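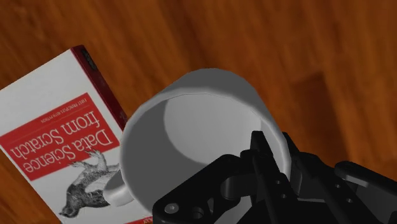
The mug task in simulation, with the gripper closed on the rim and a copy of "Data Science from Scratch" beside it.

Sunita Negi had been told the open day at Brirkar would change her mind about robots in small workshops. She runs the packing side of a mail-order kitchenware business outside Planevstead, and she drove over with a list of questions and a low opinion of brochures.

"I went to see a machine pick things up," she says. "For the first half hour I watched a screen."

The screen was showing Dullotari, the software Brirkar uses to train and test its arms before anyone lets them near real stock. In it, a black gripper takes hold of a white mug over a wood tabletop. Negi concedes it looked good. She was less sure what she was supposed to take from it.

"The grain on the wood was lovely. Fine. I don't sell wood grain. I asked what a mug weighs in there, and what happens if the glaze is slick, and the young man said those were settings. Well, who sets them?"

The answer, after some back and forth, was that the engineers do, and that they vary them from run to run so the arm doesn't get used to one kind of mug. Brirkar told visitors it had logged 1022 simulated attempts at the task. Negi wrote the number down and then asked how many had gone wrong. She was promised an email.

"That was in April. I'm still waiting for the email."

She did get to see a real arm after lunch, behind a rail, with about 40 people trying to look over each other. It made 3 picks. Two went smoothly. On the last one the mug turned in the fingers and the operator hit stop, which Negi thought was the most useful minute of the day.

"He was embarrassed, and he shouldn't have been. I wanted to ask him what he'd do next. They moved us along to the coffee."

I put it to her that simulation is cheap and broken mugs are not, and that starting on a screen is plain good sense. She agrees, up to a point.

"Practice on a computer all you like. But my shelves have cardboard dust on them, and half the handles point the wrong way - and a person sorts that out without thinking. Show me that."

A rival firm, Mathur, has since offered to bring an arm to her packing room for a day, using her own boxes. She has said yes, on the condition that she chooses the mugs.

"I've got a crate of seconds with wonky rims," she says. "They can start with those."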